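Ollholm Hardware Workshop
Gallery: Server board bench

Home > Gallery > Server board bench

The server board bench handles processor and board work for machines coming through the Ollholm workshop. It is separate from the power supply bench and the disk bench, which have their own pages. The notes cover the table, the part holders and the way the bench is laid out for a processor swap. Photo and caption follow the notes.

Table

The table is built from aluminum extrusion with slotted rails laid lengthwise. Length over the rails is 1223 mm, working height 900 mm. The kit came from Schwaiger and was assembled in the workshop in March. There is no top sheet. Holders and stops are placed directly on the rails and can be fixed through the slots with T-nuts when they need to stay put. A bare slotted surface collects small screws, so the slots are cleared with a brush and a magnet at the end of each job.

Rails were leveled with a straightedge after assembly and checked again a week later. One rail had moved slightly at the far end. The corner bracket was retightened and the reading has been stable through all checks after that.

Cables run outside the border rail of the table. They do not cross the working surface. The clips first used for this were too shallow for a server power cord and have been taken off. A deeper clip is on order.

Part holders

The holders are gray plastic, made to a Drimberg drawing that went through three revisions. Revision one had pockets with square inside corners and no clearance for a fingertip or a tool. Revision two was too thin and flexed when lifted from one side. Revision three is in use.

Holders are wiped with isopropyl alcohol before use. A holder with a chipped pocket edge goes in the scrap bin. Glue repairs are not accepted, as loose plastic near an open socket is a common cause of bent contacts.

Chassis position

The chassis goes at the right side of the table with the cover off and the power cord disconnected. The board stays mounted in the chassis for a processor swap. Taking it out adds handling and gains nothing unless the board itself is being replaced.

Memory modules stay in place if they do not block the retention frame. On the Zamska rack units they can all remain seated. On older units the two modules nearest the socket come out first and go in a labeled bag.

Processor handling

A processor is held by the edges of the substrate. The contact side is not touched, and the part is not set down on bare metal. Old thermal compound is removed from the heat spreader before the part is put in a holder. The model marking is then read under the bench lamp and written on the job sheet. It is easier to read at a low angle than from directly overhead.

Alignment is checked against the corner mark and the notches before the processor is lowered. No force is applied at any time before the retention frame is closed. Cooler screws are tightened in the order printed on the cooler, a few turns each.

The Zamska job was 12 units, all with the same board. Job sheets for the full set are filed under number 99.

Photo
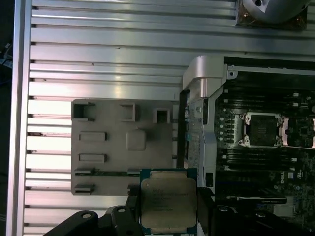
Photo: Ollholm Hardware Workshop, server board bench. 19th May.

Processor held upright over the lower part of the bench, heat spreader and green substrate edge in view. Gray holder on the slotted rails, server motherboard in its chassis at right.

Holder detail: three square cutouts of different sizes along the upper edge, two raised bumps at the left, narrow slots toward the bottom. The raised rounded-square boss sits below the middle cutout.

Changes planned for the bench

Deeper cable clips, as noted. A second lamp on an arm, mounted to the border rail, to get light into the chassis from the side. Number labels on the rails so that holder positions can be written on the job sheet in place of a sketch.

A rubber mat was tried under the chassis and removed. It stopped the chassis from sliding but lifted it out of line with the stops, and the stops were already doing the same work.

Table drawings and the holder drawing, revision three, are available at the workshop desk. Revision two drawings should be thrown out if you still have them. The two revisions have the same outline and are easy to mix up on paper; check the number in the lower corner of the sheet.

Previous: Disk bench
Next: Power supply bench
Back to gallery index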